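Gesent Bedroom Linens
Data card, September revision

Maintained by Yuk-lan Kao. Questions about the written notes go to Leilani Kincaid.

Summary

Gesent is a small set of pictures and written notes about cloth handled on a made-up bed. It covers spreading, folding, and stacking of flat household textiles. Each entry has its pictures, a task name, and a short note in plain English. The set has 30 entries from one bedroom at the Casgate house.

What is in the room

The bed stands against a plain white wall. It has a gray upholstered headboard with tall padded panels and a strip of light wood at the edge. The mattress is covered in a sage-green sheet. We do not iron the sheet and do not pull it tight between entries, so creases carry over from one entry to the next. Please do not use crease position to tell entries apart.

Task names

spread: the cloth is opened out on the sheet
fold: one part of the cloth is brought over another
stack: the cloth is left as a folded bundle
clear: the cloth is taken off the bed

"Fold" covers everything from the first fold to the last. An earlier version split it into half-fold and quarter-fold, but the two people writing notes disagreed too often and the names were merged.

Sample entries

Entry 10, task name fold. The note reads "dark cloth, partly flat, one section bunched up." 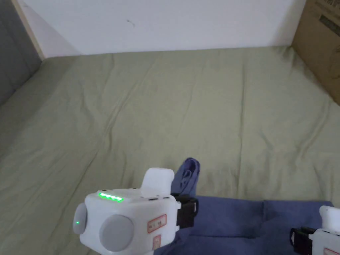 Entry 10. Dark blue-purple cloth on the green sheet, with a gathered section held up and the rest lying flat.

Color words in the notes are whatever the writer saw. The same cloth may be blue in one note and purple in another. We left these alone. If you need a single color per item, use the item column and ignore the note.

Entry 22, task name stack. The note reads "blue cloth folded, left side of bed, sheet creased."

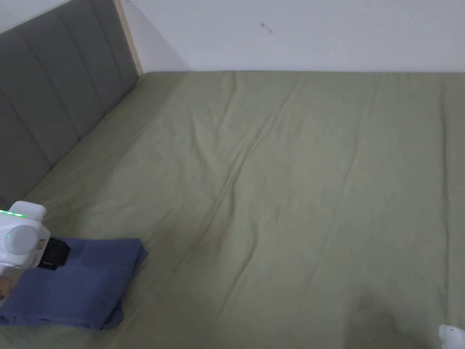
Entry 22. Folded blue cloth on the sheet, headboard at left.

A bundle counts as a stack if it is folded and lying flat. The edges do not have to line up.

Fields

entry: whole number, starting at 1
item: short name of the cloth
task: one of the four names above
note: free text, usually under 40 words
writer: initials

Known problems

Light in the room changes through the afternoon. The sheet can look olive in the folds and paler elsewhere, and shadows fall on it in places.

Wall marks were not cleaned off or edited out.

Three notes say "blanket" where the item column says "cloth." The item column is correct.

There is only one bed and one sheet color. Results on patterned bedding should not be assumed from this set. Yazzie, the planned second room, will have a striped cover and two pillows.

Changes

September: merged the fold names, fixed spelling in the notes, added the writer column. Entry numbers did not change.

Use

Free for classroom and research use. Please cite as "Gesent Bedroom Linens, Prelta" and say which revision you used.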